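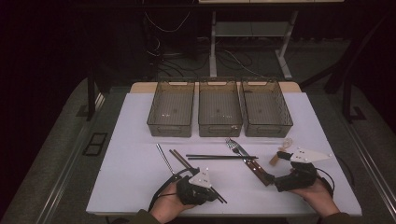 Chopsticks, a fork, a knife and three baskets: the sorting table

Household robots: are we there yet? > Kitchen chores

Sorting cutlery, can a machine do it yet or not?

Posted by imeireles
I teach a small evening course about automation and every term somebody asks me when the machine will put away the cutlery. My answer was always "soon" and I am starting to feel ashamed of it. So I would like to hear from people who work with this.

The task looks very easy. There are some utensils on a table and three empty baskets behind them. Chopsticks go in one, forks in another, knives in the last. My daughter did this when she was 3. In the picture a person does it with a gripper in each hand, and the left one already holds the brown chopsticks. So the grippers can hold them. My question is what is still missing when you take the person away.
Ivone Meireles

Reply by savvas_m
What is missing is the person, I am sorry to say it so short.

I worked on the Gelis line, where we packed kitchen sets for hotels. The arm took spoons very well if all spoons came in the same direction. When a fork was lying across a knife, like the fork and the knife on your table, it took both or it took none. We had a woman at the end of the line who corrected it by hand, and she was faster than the arm.

Reply by cheukhei_c
I don't agree with Savvas, or I agree only for the old lines. The Gelis type of cell had one fixed camera and a fixed program. If the fork moved a little, the program did not know it. Today you show the task many times, with hands, and the machine learns from this. We did 500 showings of one drawer task in April. After that it could manage a crossed fork in most cases. It was slow, but it managed.

I admit chopsticks are not nice. They are thin and they roll. Two of them must come up together, and if you close the fingers a little too high you have only one.

Reply by savvas_m
"In most cases" is the part I would like to see in numbers, Cheuk-hei. In my shop most cases means I still pay the person at the end.

Reply by cheukhei_c
Fair. Out of 38 tries with the crossed fork it failed 3 times. Two times it pushed the knife away and one time it dropped the fork outside the drawer. It was our own bench with our own light, so please don't take it as a promise for your kitchen.

Reply by theano.l
I want to say something about the other side, how the table looks from the tool. Many people look only from above and think everything is clear.

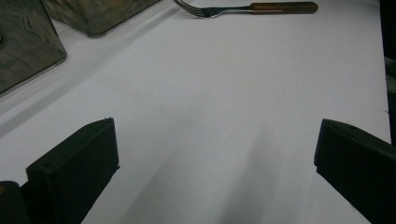
Page last changed: 26/05/2026

From down there you have two dark fingers and a lot of white table between them. The fork is far away at the top, with the tines to the left. And in the corner there are two shiny containers, which for me are the real difficulty. A surface like a mirror shows you other things from the room. A person doesn't care, because a person knows what a container is. A camera program can believe that a reflection is an edge and go there.

The wooden handle is the friendly part. It has a color, it is not shiny like the tines, and it is long enough to take in the middle. If I had to write the rule myself, I would always go for the handle. But this rule is useless for an all-metal fork, and most homes I know have those.
Theano Liapis

Reply by imeireles
Thank you Theano, this is very useful for my students. May I ask, does it help to put a dark cloth on the table? Then the metal would be easier to see, I think.

Reply by theano.l
Sometimes yes. With black chopsticks on a dark cloth you will have the opposite problem. I tried gray and I was more or less satisfied. But then a cloth makes wrinkles when you push on it, so use a mat.

Reply by vstefanou
I read all this as a buyer. I run the kitchen of a care home and we wash for 22 residents. A salesman from Prernura showed us a film where the arm empties a dishwasher basket. Very beautiful. I asked if I can bring my own forks to the demonstration and he said he must ask. I am still waiting.

For me the sorting is the smallest part. Somebody must look if the fork is clean. Somebody must dry it if there is water in the tines. If the machine puts a dirty fork with the clean ones, I have to wash everything again.
Vasiliki Stefanou

Reply by savvas_m
Exactly this. Bring your own forks and bring them mixed. If he says no, you have your answer.

Reply by cheukhei_c
I would bring them also, but I would not call it a failure if it needs a day to learn your forks. A new kitchen helper also needs a day.

Reply by vstefanou
My new helper needs ten minutes for the forks. The day is for the oven.

Reply by imeireles
I will tell my class: on a bench yes, slowly, and in a kitchen not without somebody next to it. Cheuk-hei, can you live with this sentence?

Reply by cheukhei_c
Almost. Please write "not yet without somebody". And if anybody here has tried the Ceta fingers or the soft ones from Hamann on thin chopsticks, write to me, I have to choose before the next order.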